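Rundbrief Materialpflege — Beitrag Werkstatt und Magazin

Relative Feuchte im Magazin: Was der Sommerbetrieb von den Regalen verlangt

Mit dem Ende der Heizperiode kehrt sich das Problem um. Im Winter trocknet die Raumluft im Textil- und Flechtwerkmagazin Budimside so weit aus, dass Weidenruten und Rattanstaken spröde werden; im Sommer strömt über jede geöffnete Tür Außenluft ein, die an den kühlen Nordwänden ihren Wasserdampf nicht mehr halten kann. Für die Planung des Sommerbetriebs ist deshalb weniger der Raummittelwert maßgeblich als die Feuchte unmittelbar an der kältesten Fläche.

Zur Erinnerung an die Begriffe: Die absolute Feuchte gibt die Wassermasse je Kubikmeter Luft an, die relative Feuchte das Verhältnis zum Sättigungswert bei gegebener Temperatur. Wer einen Raum kühlt, ohne zu entfeuchten, hebt die relative Feuchte an. Ein Wert von 55 Prozent in Raummitte kann hinter einem dicht an die Außenwand gerückten Regal bereits 80 Prozent bedeuten. Ab dieser Schwelle ist auf zellulosehaltigem Material bei längerer Einwirkung mit Schimmelwachstum zu rechnen, auf staubigen Oberflächen früher als auf sauberen.
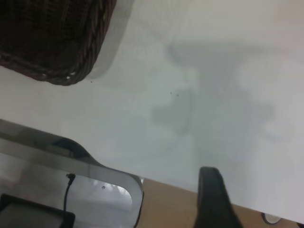 Der Abstand zwischen Regalrückseite und Außenwand ist in Budimside inzwischen durchgehend auf mindestens 9 Zentimeter gebracht worden. Im Außenlager Prorkcombe steht die Umstellung in zwei Achsen noch aus, dort sind die Regale verschraubt und müssen vor dem Verrücken vollständig geräumt werden. Bis dahin bleiben die unteren beiden Fachböden an der Nordwand unbelegt. Kartons, die dort zwischenzeitlich abgestellt wurden, bitte in die Mittelachse umsetzen und im Standortverzeichnis nachtragen.

Messstellen

Die Datenlogger hängen bisher auf Augenhöhe an den Regalstirnseiten. Das ist bequem zum Ablesen, bildet die ungünstigen Stellen aber nicht ab. Für den Sommer wird je Raum ein zweiter Logger bodennah an der Außenwand angebracht, mit einem Messintervall von zehn Minuten. Kürzere Intervalle bringen bei der Trägheit der Räume keinen Erkenntnisgewinn und verkürzen die Batterielaufzeit. Alle Fühler sind vor dem Umhängen über gesättigter Kochsalzlösung zu prüfen; Sollwert ist 75 Prozent relative Feuchte bei Raumtemperatur. Geräte, die nach 24 Stunden im geschlossenen Gefäß mehr als drei Prozentpunkte abweichen, gehen zur Kalibrierung.

Die Auswertung läuft weiter über das Programm Tosh. Der Export in Monatsdateien hat sich bewährt, allerdings stimmen die Zeitstempel der älteren Logger nicht mit der Sommerzeit überein. Wer Kurven aus beiden Gerätegenerationen übereinanderlegt, muss eine Stunde Versatz berücksichtigen — sonst scheint die Feuchte zu steigen, bevor die Tür geöffnet wurde.

Lüften und Entfeuchten

Gelüftet wird nur, wenn die absolute Feuchte außen mindestens ein Gramm je Kubikmeter unter dem Innenwert liegt. An schwülen Tagen ist das auch nachts häufig nicht der Fall. Die Taupunkttabelle hängt neben dem Schaltschrank; maßgeblich ist der dort eingetragene Differenzwert und nicht das Gefühl beim Öffnen des Fensters.

Die beiden Kondensationstrockner stammen aus der Baureihe Drondbridge und werden auf 52 Prozent eingestellt, mit einer Schaltdifferenz von drei Prozentpunkten. Engere Einstellungen führen zu häufigem Takten und belasten den Verdichter. Der Betriebsstundenzähler des Geräts in Raum 2 wird im August die Marke von 3000 Stunden erreichen; dann sind Filtermatte und Kondensatschlauch zu wechseln. Beim Kondensatschlauch ist auf stetiges Gefälle zu achten, Durchhänger wirken als unbeabsichtigter Siphon und lassen den Behälter überlaufen.

Flechtwerk

Geflochtene Behältnisse reagieren auf Feuchteschwankungen anders als Massivholz. Die einzelnen Stränge sind dünn und gleichen sich innerhalb weniger Stunden an die Umgebung an, der gedrehte Rand und die Bodenkanten brauchen deutlich länger. Zwischen beiden Zonen entstehen Spannungen, die sich an den Übergängen von Wandung zu Rand lösen, dort brechen die Staken zuerst. Ein gleichmäßig etwas zu feuchtes Klima ist für diese Stücke weniger schädlich als ein im Tagesgang pendelndes, solange die Schimmelgrenze eingehalten wird. 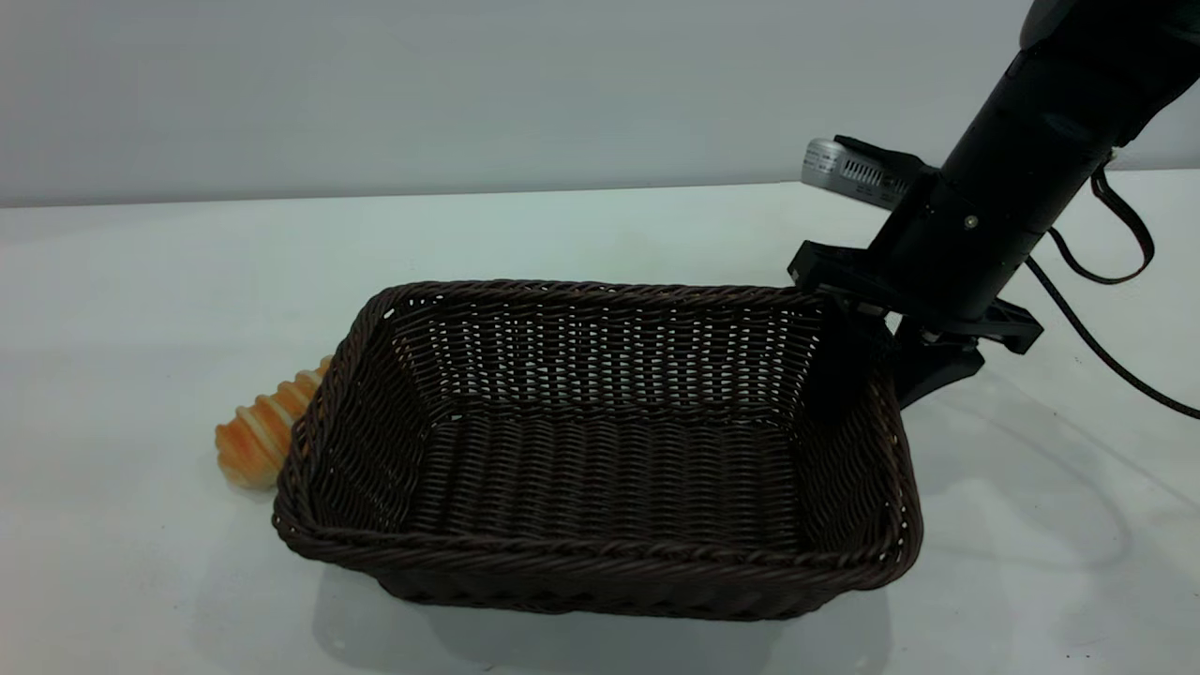 Rechteckiger Korb mit gedrehtem Rand und leicht ausgestellter Wandung, ohne Deckel und Griffe.

Körbe werden nicht ineinandergestapelt. Bei ausgestellten Wandungen verkeilt sich das obere Stück unter seinem Eigengewicht, und beim Herausziehen wird der Rand des unteren auf Zug beansprucht. Offene Stücke stehen auf säurefreiem Karton, das Innere bleibt leer oder wird locker mit Seidenpapier gestützt. Folien sind als Staubschutz ungeeignet; gewaschener Nesselstoff lässt den Feuchteausgleich zu und kann jährlich gewechselt werden.

Für die Trockenreinigung genügt ein weicher Ziegenhaarpinsel, Arbeitsrichtung entlang der Stränge, Absaugung mit reduzierter Leistung und Gaze vor der Düse. Lackierte oder gebeizte Oberflächen vorab an verdeckter Stelle auf Abrieb prüfen. Feuchtes Abwischen unterbleibt.

Zum Bestand: In Prorkcombe sind derzeit 37 Flechtwerkobjekte ohne Zustandsprotokoll erfasst. Die Protokolle werden vor der Umlagerung erstellt, der Vordruck liegt in der überarbeiteten Fassung im gemeinsamen Ablageordner. Im Feld »Rand« bitte künftig gedrehte und zopfartige Abschlüsse getrennt angeben, Altbezeichnungen bleiben in Klammern stehen.

Stand der Angaben: 30. Mai 2021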